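Care of Collapsible Silicone Cups
Hokthorpe Household Advice Service

Collapsible cups should be opened fully before washing. Food residue collects in the folds, and fruit such as blueberries may leave a stain if juice is allowed to dry there. Wash each ring with warm water, mild soap and a soft brush.

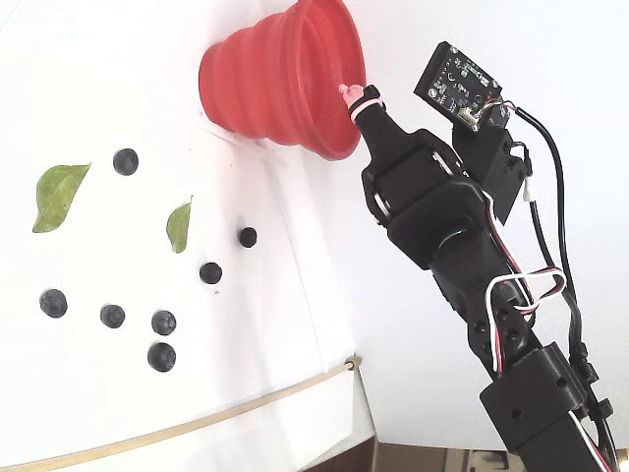
Stubborn marks may be treated with a paste of baking soda and water, left for 6 minutes and rinsed well. Steel wool must not be used.

Cups should dry completely in the open position before they are folded for storage. Berries and leaves should be kept on clean paper until needed.

Page reviewed 26 February 2023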